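Ridgeway Plein Air Easel: Set-Up Guide

Section 4. Hanging and Varnishing a Finished Canvas

Read this section through once before you start. It assumes the painting has been taken off the easel and the clamps are folded back as shown in Section 2.
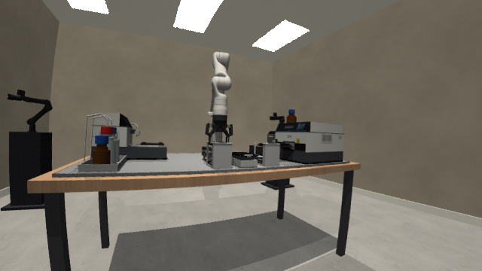
STUDIO AND WORKSHOP

Before varnishing

1. Let the paint dry. Thin acrylic layers can be varnished after a few days. Oils need much longer, and thick passages longer still.

2. Lay the canvas face up on a flat surface. Dust it with a soft, dry brush, working from the top edge down.

3. Test a corner. Rub it lightly with a white cotton cloth. If any color comes off, stop and wait.

Note: Landscapes painted outdoors often pick up grit and seed husks. Lift these out with tweezers. Do not scrape.

Applying the varnish

4. Pour a small amount of Skokel satin varnish into a shallow dish. Do not shake the can.

5. Brush in one direction, overlapping each stroke slightly. Do not go back over an area that has started to set.

6. Leave the canvas flat overnight. A second coat goes on at right angles to the first.

Caution: Varnish vapor is flammable. Open a window and keep heaters off.

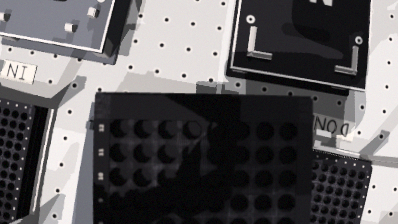
4 min read

Fitting the hanging wire

7. Turn the canvas face down on a clean blanket.

8. Mark both side bars one third of the way down from the top. Drill pilot holes and screw in the 2 D-rings from the Nurkik hardware bag.

9. Thread the wire through both rings, leaving a little slack, and twist the ends back on themselves. Tape over the cut ends.

Note: For canvases wider than the easel's top clamp, use the heavier wire. It is sold separately.

Signing and records

Sign before varnishing. Write the title, month and medium on the back of the stretcher bar in pencil. Ink can bleed through to the front.

Replacement D-rings and wire can be ordered from the Kanddale parts desk. Ask for Gus Gallagher, and have the easel's serial number ready. The desk is closed on Wednesday.

Section 5 covers packing a canvas for shipping.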